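História da Perspectiva - Aula 6
Apontamentos da aula de 24 Mar 2025

Olá a todos! Como combinado, deixo aqui os apontamentos da aula sobre o ponto de fuga, um bocadinho mais arrumados do que saíram no quadro (a minha letra, já sei, já sei). Quem faltou tem aqui quase tudo, menos as discussões, e essas foram a melhor parte.

Começámos por Brunelleschi e pela famosa experiência do Batistério de Florença, no início do século XV. Lembram-se do esquema? Ele pintou o edifício num pequeno painel, abriu um furo e pedia às pessoas que espreitassem por trás, com um espelho à frente. Os painéis perderam-se e o que sabemos vem sobretudo do biógrafo, Manetti, por isso convém ter alguma cautela quando escreverem sobre isto no trabalho.

Depois passámos a Alberti e ao De pictura, de 1435. Peço-vos mesmo que leiam o livro primeiro, é curto! A ideia do quadro como janela aberta vem daí, e a pirâmide visual também: os raios partem do olho até às coisas, e a pintura é um corte nessa pirâmide. Na prática, Alberti dá-nos uma receita para desenhar um pavimento em quadrícula. As linhas que se afastam de nós vão todas ter ao ponto cêntrico, as transversais vão ficando mais juntas, e a diagonal serve para conferir se está tudo certo. Façam o exercício com régua, à mão, antes de irem ao computador - eu sei que apetece saltar esta parte.

A Assunta Rizzi perguntou porque é que os pintores gostavam tanto de chãos aos quadrados. Boa pergunta! Uma quadrícula dá medida ao espaço: se sei que cada figura ocupa um ladrilho, sei a que distância está. Pensem na Flagelação de Piero della Francesca, onde o pavimento quase permite reconstituir a planta do edifício.

Faltou-me tempo para a perspectiva com mais do que um ponto de fuga, por isso vai aqui em resumo. Quando o plano do quadro fica paralelo à parede do fundo, temos um só ponto. Se rodamos o olhar para o lado, passamos a dois. Se ainda o inclinamos para cima ou para baixo, as verticais também convergem e são três. As juntas dos azulejos são óptimas para treinar, porque já trazem as linhas feitas.
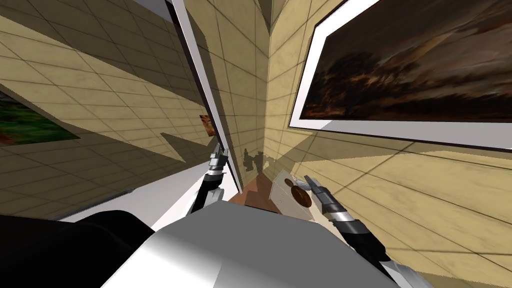
Fig. 1. Corredor de azulejos em vista inclinada (imagem gerada por computador). Reparem nas juntas em diagonal.

Peguem numa folha de papel vegetal, prolonguem as juntas de cada parede e vejam onde se vão encontrar. Pode calhar bem fora da folha, não se assustem, colem outra ao lado. O mesmo vale para a moldura branca do quadro, na parede da direita.

Para a próxima aula:
- ler o livro I de Alberti
- trazer o pavimento desenhado à régua, a lápis
- escolher a pintura para o trabalho final (a entrega é só em Julho, mas a escolha é já!)

Dúvidas, no fim da aula ou por mail. Até lá!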